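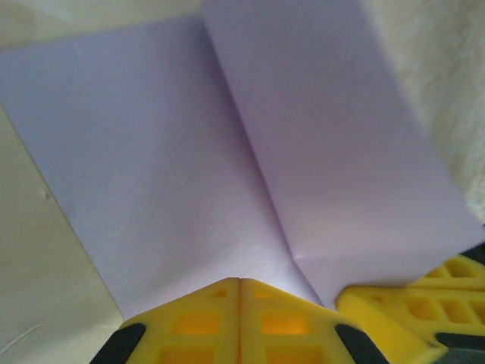
What's the easiest way to get a crisp fold in coloured paper without it creasing where you don't want it to?

Fold it on something hard and flat, line the edges up first, then press from the middle of the fold outwards with the back of a spoon.

inkandpaste
Dec 17, 2018

Right, I'm making 12 big envelopes for work and I keep getting a little buckle at the end of the fold. Paper is the pale lavender from Nistora, plain both sides, lovely matt stuff. Any tips before I ruin another sheet?

moth_drawer

Are you pinching it? I bet you're pinching it! If you squeeze one end of the fold before the rest is down, the spare paper has nowhere to go and you get that silly second bend. Flat of the hand first, fingers after.

gredari_fan

Disagree a bit. I always pinch one end to hold my place and it's fine - the trouble is usually the grain. Bend the sheet gently both ways (don't crease it) and see which way gives less of a fight. Diagonal folds are a pain whatever you do, as you're going across it.

inkandpaste

It is diagonal, yes. So I'm stuck with it?

moth_drawer

No, just score it. Empty biro and a ruler, 5 minutes' work. I did 15 lampshades in June that way.

tuppencebit

Scoring leaves a shiny line on matt paper though, I hate it. Get a proper bone folder, mine's a Kunau and I've had it for years. And keep towels and blankets well away from where you're folding, any softness underneath and the line wanders.

moth_drawer

Never had a shiny line in my life, you're pressing too hard.

inkandpaste

Tried the spoon and the biro on scraps. Biro wins for me, can't see any shine unless I tilt it right under the lamp. Off to do the rest, ta all x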